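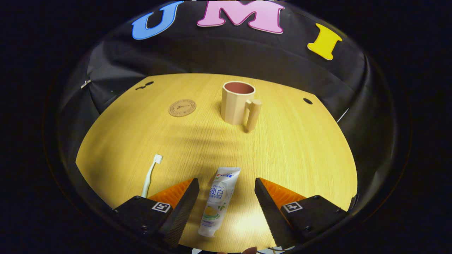
The letters U, M and I against the black cloth

From: Lieven Van Dijk
To: Zuvcombe Savers list
Subject: Re: Re: Fixed rates, and whether to panic

Anil Ramasamy wrote:
> My five-year fix ends in February and Varma has offered me a new
> one that puts the monthly payment up from 1,477 pounds by
> another 187. The letter calls this "good news about your
> mortgage". Do I sign now or wait for the Bank to cut?

Anil, I would like to see what their bad news looks like.

I can't tell you what the Bank will do. I spent most of last year telling this list what the Bank would do, and the archive is there for anyone who needs cheering up. What I can say is that the fixed rate you've been offered has already got the next cut or two baked into it. If the cut comes on time, the fixed deals may not budge at all. They move when the markets change their minds, usually on a morning when you are on a train.

So ask Varma whether you can book the rate now and swap to a lower one before the old deal runs out. Most lenders allow it. They don't put it in the letter. Ask about the fee as well — Talar wanted 122 pounds from me for "product administration", and I think the product was the letter.

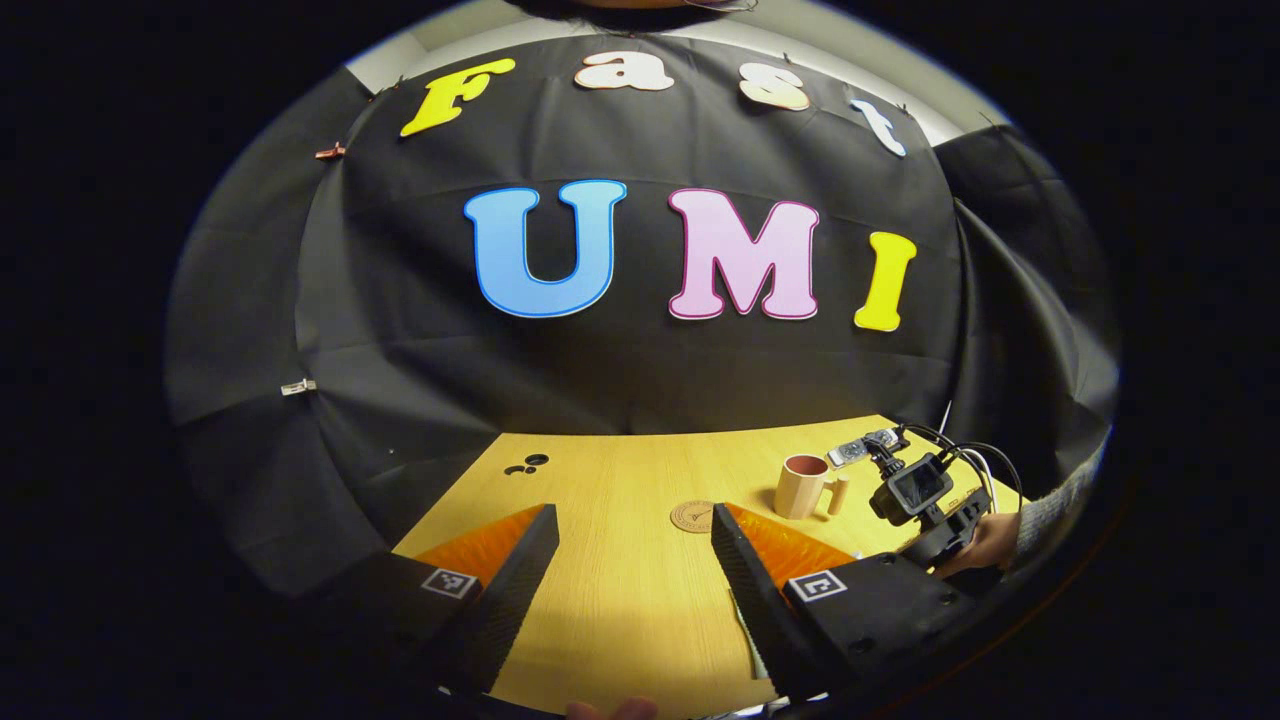 Masanobu Ikeda replied off-list that I was being too kind to the fixers, and that he has sat on a tracker through the whole business and slept perfectly well. He allows me to pass this on. He also has a much smaller loan than Anil, a point he left to the second paragraph.

If you do fancy a tracker, work out what another half point would do to the payment first. On mine it came to 80 pounds a month, and I found I minded.

Abundio, you asked about overpaying before the fix ends. Check the yearly limit in your offer papers, as going over it can trigger the exit charge even in the last month.

Lieven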